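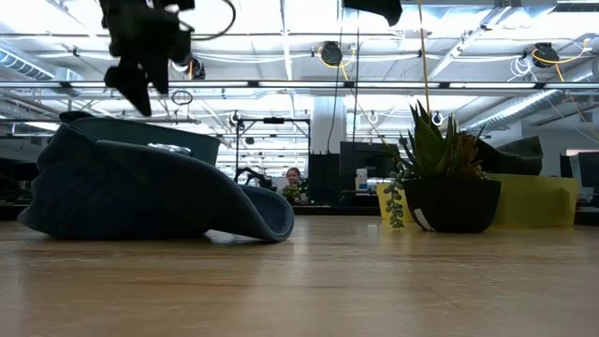 Kundale, June

Home Shop Wool Care Contact
2 min read

I've been selling the Prikton wool wash for a while now and I still get excited when a new batch comes in! It's a no-rinse soap with a bit of lanolin in it, and one 302 ml bottle does my sweaters all winter (I own too many, ask my husband). Use a capful in a sink of cool water, soak for 18 minutes, squeeze, lay flat. Please don't wring it! The unscented one is back Thursday, $2 off if you bring in your empty.

Nataša Pavlović

We use cookies. Accept | Settings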